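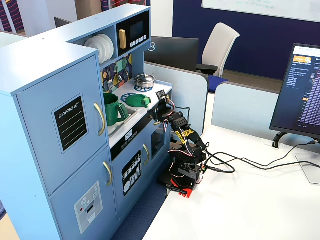

**Figure 3.** The Nitholm arm at its desk in the Plirnbridge workshop, with the play kitchen beside it.

### 4.2 Collecting the demos

We recorded 154 demos over the January build, nearly all of them driven by Abena Dramani, who is a lot more patient with a leader arm than I am! I kept 146 and tossed the rest (mostly me, bumping the desk).
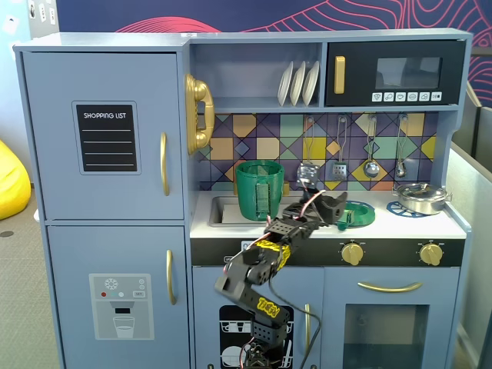 Reach was our big headache early on. The first base position was too far back, so Chi-keung Yip moved the clamp and we started over. We wanted the gripper to come in over the counter with its jaws open and still clear the utensils hanging along the backsplash, and that left us a pretty narrow range of shoulder angles to play with.

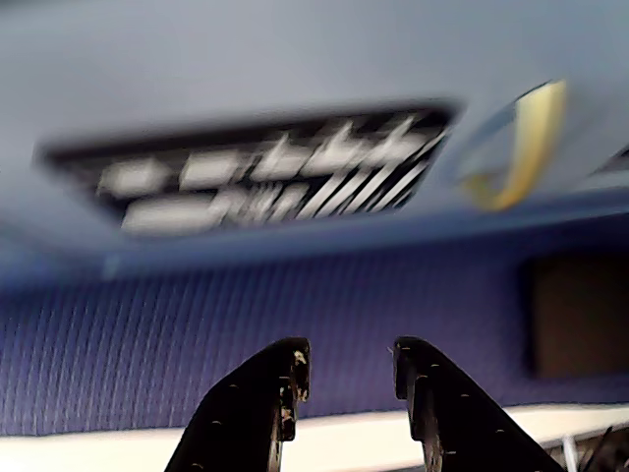

**Figure 4.** Motion blur in a close view with both gripper fingers showing.

Blurry frames like that one stayed in the training set. I argued for dropping them, Abena argued for keeping them, and she won – the policy trained on all 2898 clips did fine in our checks, so I've stopped complaining.

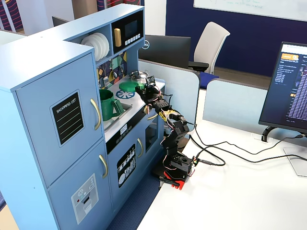

The clips went through Larnar, our little labeling script, and I went over 1444 of the labels by hand on the couch at home. Gripper timing was the usual mistake, and we fixed those before the second training run.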